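Putside 共用台所と物入れの整理に関する打ち合わせ 議事録

日時 5月6日(月) 夕方、終業後
場所 Putside 二階、台所横の大机
出席 Diễm Giáp、Khôi Lưu、Quyên Cù、Jae-hoon Choo
欠席 Thắng Lò(事前に書面で意見あり。議題三に記載)
進行 Giáp
記録 Lưu

前回議事録の確認

2月の議事録について、Cùから訂正の申し出があった。「物入れの整理は完了」とあるが、完了したのは手前の棚だけで、奥は手つかずだったとのこと。Giápは、当時は完了と聞いたと述べた。誰から聞いたかは思い出せないという。「手前の棚のみ実施」と改めて承認した。

記録者としては、前回も同じ言い方で片づいたことになっていた点を書き添えておく。今後「完了」と書く場合は、どの棚のどの段かまで書く。Giápからは細かすぎるとの声があったが、Cùと記録者が譲らず、そのように決めた。

議題一 台所の流し台まわり

Chooから報告。先月から洗い物の置き場を流しの右側に移した。左側に置いていたころは、調理台との境目に鍋の蓋や計量カップが積まれ、昼どきに包丁を使う場所がなかった。移してからは調理台が広く使える、というのがChooの評価である。

Cùは同意しなかった。右側は冷蔵庫の扉が開く側にあたり、水切りかごが扉に当たる。扉が全開にならないので、下段の野菜室を引き出すのに一度かごをどけることになる。どけたかごは結局、調理台の左側に置かれる。見た目には右に移ったが、忙しい時間帯に限れば以前と変わっていないのではないか、という指摘だった。

Chooは、かごを細いものに替えれば解決すると答えた。Zivachの細型の水切りかごが候補で、奥行きは40センチ。Giápから、いま使っているかごの奥行きを測ったかと質問があり、測っていないとの答え。Cùが席を立って測ろうとしたが、巻き尺がいつもの引き出しになかった。議題三でこの引き出しの話が出るので、そのとき改めて扱うことにした。

購入は保留。Chooが次回までに現物の寸法と扉の開き幅を測って報告する。測る前に注文しないこと。

布巾について。Giápから、色で用途を分ける案が再び出た。台拭き、食器用、床用の区別である。記録を見返すと同じ案は以前にも出ており、そのときも全員が賛成し、しばらくすると全部の布巾が同じ釘に掛かっていた。Cùは、色を決めても掛ける場所を分けなければ同じことになると述べた。Giápは、場所を分けても色が同じなら混ざると述べた。両方やればよいというのが記録者の意見だが、両方やると決めて両方やらなかった例もあるので、まず釘の位置だけ離す。色の話は釘が守られてからにする。

議題二 物入れの奥の棚

今回の主な議題。奥の棚には乾物、紙類、掃除用品、催しの残り物が一緒に入っている。Giápが整理案を紙で配った。内容は、上段に軽い紙類、中段に乾物、下段に掃除用品、催しの残り物は別室へ、というもの。

上段の紙類について異論はなし。ただしCùから、紙皿と紙コップは毎日ではないにせよよく使うので、踏み台を出さないと届かない場所に置けば、使った人が残りを中段の手前に突っ込んで帰る、との意見。Giápは、踏み台を出せば済むことだと答えた。記録者が、その踏み台は普段どこにあるのかと尋ねたところ、奥の棚の前だという。つまり踏み台が置いてあるために下段が開けにくく、下段を使う人は踏み台をよそへ持っていく。上段を使う人はそれを探すことになる。

この点はもう少し議論した。Chooは踏み台を壁に掛ける金具があると言う。Cùは、その壁が何でできているかを知らないまま金具の話をするのは早いと言う。Giápは、Phanから借りている壁なのだから、穴を開ける前にPhanに聞くべきだと言う。三者とも正しいので、Giápが問い合わせる。返事が来るまで踏み台は棚の横に立てて置く。寝かせない。

中段の乾物。麺類、豆、粉、茶葉の順に並べる案が出た。記録者はこの順番の根拠を質問した。Giápによれば、よく使う順とのこと。茶葉がいちばん使われていると思うが、と述べると、茶葉は流しの上にもあるから、という説明だった。では物入れの茶葉は何のためにあるのか。予備である。予備が必要なほど流しの上の茶葉が早くなくなるのかという問いには、誰も答えを持っていなかった。

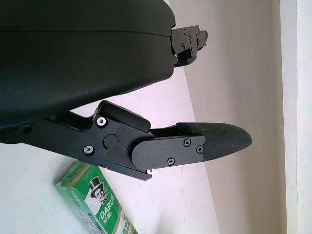 粉類の容器については、Cùが強い意見を述べた。袋のまま輪ゴムで留めて立ててあると、倒れたときに口が開く。以前そうなって、棚板の溝に粉が入り、掃除にひどく手間がかかったという。密閉容器に移すのが望ましいが、移すと賞味期限の表示が袋とともに捨てられる。Chooは、Ninixのラベル機能を使えば日付を印刷して貼れると提案した。

記録者はこの提案に懐疑的である。Ninixは導入時にも「これで物の場所がわかるようになる」と説明されたが、登録する人がChooひとりで、Chooが休んだ週の分は抜けている。画面の上では片栗粉がまだあることになっていて、棚に行くとない。Chooもこの点は認めた。ただし抜けているのは入力であって道具の欠陥ではない、とのことだった。記録者からすると、入力されないことまで含めてその道具の使い勝手である。意見の一致は見なかった。

折衷として、容器に袋の表示部分を切り取って一緒に入れる方法をCùが出した。道具も電源も要らず、次の人が見てわかる。当面はこれで行く。ラベル印刷はChooが自分の担当する段だけで試し、次回に結果を持ってくる。「好評だった」という報告は受け付けない。貼ってあるかどうかを見る。

容器の費用。Zivachの角型の密閉容器がひとつ833円。丸型はもう少し安いが、並べると隙間ができる。Giápは丸型でよい、Cùは角型がよいとのことで、棚の奥行きを考えて角型に決めた。棚の寸法は今回もまだ測られていない。上限はひとつにつき1000円とし、それを超えるものを買うときは先に全員に知らせる。購入はまず2個。全部そろえてから使い始めるという案もあったが、以前そろえた瓶が洗われないまま箱の中にあることをCùが挙げ、少数から始めることに落ち着いた。

下段の掃除用品。洗剤類と乾物が同じ棚にあることについて、記録者から疑問を述べた。段が違えばよいという考え方もあるが、詰め替え用の袋が中段にはみ出していた時期がある。Giápは、それは整理前のことだと言う。整理後に同じことが起きない理由を尋ねたが、「みんな気をつけるから」という回答だった。議事録にはそのまま記す。洗剤類は流しの下に移す方向で、Chooが流しの下の空きを確かめる。

催しの残り物。紙の飾り、横断幕、使いかけのテープなど。別室へ移すという案に対し、Cùから、別室とはどこかとの質問。Giápは階段下を想定していた。階段下には折りたたみの椅子があり、椅子の前に物を置けば、椅子を出すたびにそれをどけることになる。残り物のうち、次に使うあてのあるものだけを残すことにし、あてがあると言った人が自分の名前を書いて貼る。次の催しまでに名前のないものは処分する。Giápは厳しいと述べたが、反対はしなかった。

議題三 引き出しの中身

Lòからの書面をGiápが読み上げた。要旨は次のとおり。

大机の引き出しに、はさみ、巻き尺、栓抜き、電池、鉛筆、誰のものかわからない鍵が一緒に入っている。仕切りを入れるという話になるだろうが、仕切りを入れる前に中身を減らしてほしい。仕切りは物が増える口実になる。鍵については、扉に合わせてみるまで捨てないこと。

出席者の反応は分かれた。Chooは仕切りを先に入れるほうが、減らすときの基準になると言う。Cùと記録者はLòに賛成した。Giápはどちらでもよいが、早く決めたいとのことだった。

実際に引き出しを開けて中身を机に出した。はさみの刃がべたついており、テープを切ったあと拭いていないものと思われる。電池は新しいものと使用済みのものが見分けられなかった。古い電池を引き出しに戻す習慣について、心当たりのある者はいなかった。議題一の巻き尺も、この中にはなかった。

決まったこと。電池は使い終わったら窓際の回収箱に入れ、引き出しには未開封のものだけを置く。はさみはLòが拭く(本人の書面に「拭くくらいはする」とある)。鍵は紐でまとめ、記録者が順に扉に合わせてみる。仕切りは次回まで買わない。Chooの反対意見を記録に残す。

巻き尺を最後に使った人は申し出ること。

議題四 片づけ当番

Giápから、当番表を週替わりから日替わりに変える案。週替わりだと担当の負担が重く、週の後半に手が抜けるという理由である。

Cùは、日替わりにすると前日の分が翌日に積み残され、誰の分かわからなくなると述べた。記録者も同じ懸念を持つ。週替わりでできていないことが、表の升目を細かくしてできるようになるとは考えにくい。Chooは、試してみなければわからないと述べた。

試行することになった。ただし試行の終わりを決めないまま始めた取り決めがこれまでにもあるので、次回の打ち合わせで続けるかやめるかを必ず決める。決めなければ自動的に週替わりに戻る。この一文は記録者の希望で入れ、全員が了承した。

当番の仕事は、流しと調理台を拭く、生ごみを出す、床の目立つ汚れを取る、まで。冷蔵庫の中は当番の範囲に含めない。では誰が見るのかという質問がCùからあり、Giápがしばらく自分で見ると答えた。「しばらく」の期間は定めなかった。

その他

茶葉の予備について、Cùから、残りを使い切るまで新しいものを買わないでほしいとの要望。了承。

冷蔵庫の上に置いてある空き箱は、Chooが使うとのこと。用途は未定。次回までに使わなければたたむ。

打ち合わせは、引き出しの議題だけで40分を超えた。次回は現物の寸法を測ってから始める。

宿題
Giáp 踏み台の金具についてPhanに問い合わせ。冷蔵庫の中の確認。
Cù 粉類の容器の購入と詰め替え。布巾の釘の位置。
Choo 水切りかごと冷蔵庫の扉の寸法。奥の棚の寸法。流しの下の空き。ラベルの試用。
Lò はさみの手入れ。
Lưu 鍵の照合。本議事録の配布。

次回の日程は当番表が貼り出されたあとに調整する。

以上
記録 Khôi Lưu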